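Acta de la reunión ordinaria — Residencia Brallwood, área de lencería y alojamiento

Martes, 16:30. Sala de la planta baja.
Preside: Tamás Dobos.
Asisten: jefatura de alojamiento, compras y mantenimiento.
Excusa su ausencia: administración.

1. Aprobación del acta anterior
Se aprueba sin enmiendas. Queda corregida la referencia del pedido de fundas, que figuraba duplicada.

2. Renovación de ropa de cama
Compras presenta las ofertas de Rudex y Troltov para 202 juegos. La de Rudex incluye transporte; la de Troltov, no. Ambas cumplen el gramaje exigido en el pliego. Alojamiento solicita mantener el dibujo de rayas en las plantas primera y segunda y pasar a tejido liso en la tercera, para simplificar la clasificación en lavandería.

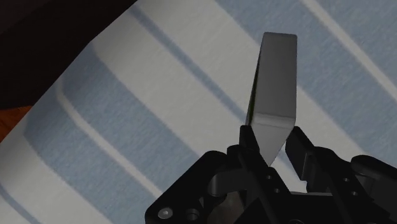 Tejido a rayas azul y blanco roto.

Se acuerda pedir muestras lavadas a las dos firmas antes de adjudicar. Plazo de recepción: julio.

3. Lavandería
Bhardwaj comunica una revisión de tarifas a partir del próximo trimestre. El programa de 71 grados se reserva para ropa de enfermería; el resto continúa a temperatura media. Mantenimiento informa de 38 juegos retirados por desgaste en costuras — la mayoría, de la segunda planta — y propone anotar la fecha de alta en la etiqueta interior. Se acepta.

4. Mobiliario de habitaciones
Se revisa la distribución de las habitaciones individuales. Mantenimiento pide dejar paso libre por ambos lados de la cama para el cambio de colchón. Quedan pendientes cuatro cabeceros, a la espera de herrajes. 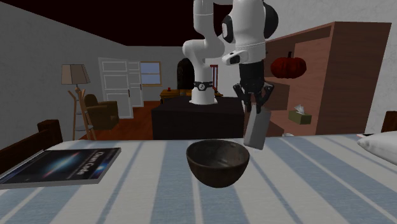 5. Ruegos y preguntas
Alojamiento pregunta por el destino de las mantas antiguas. Compras consultará si Bhardwaj admite su retirada. El señor Dobos recuerda que los partes de incidencias se entregan en conserjería antes de las 10:00.

Se levanta la sesión a las 17:45.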